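Patudus Releases Skindo 8 for Hand-Held Gripper Recording

MORENHAM, May - Patudus today released version 8 of Skindo, its software for turning hand-held gripper recordings into training data for two-arm robots. The update tracks the square markers on each gripper and works out the path of both hands in one shared coordinate system.

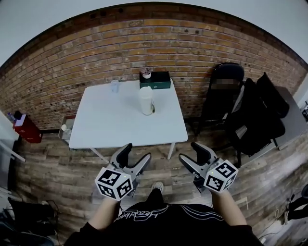 Earlier versions solved the left and right paths separately, and users had to line them up by hand. Skindo 8 does both in a single pass and flags any stretch where a marker cube is lost from view.

The company tested the release on 2730 recordings of tabletop tasks. Processing time per recording fell to 23 seconds - the previous version took more than a minute.

Skindo 8 also adds export to the Figueroa motion planner. Current license holders can download it at no charge. New licenses start at $700 per workstation.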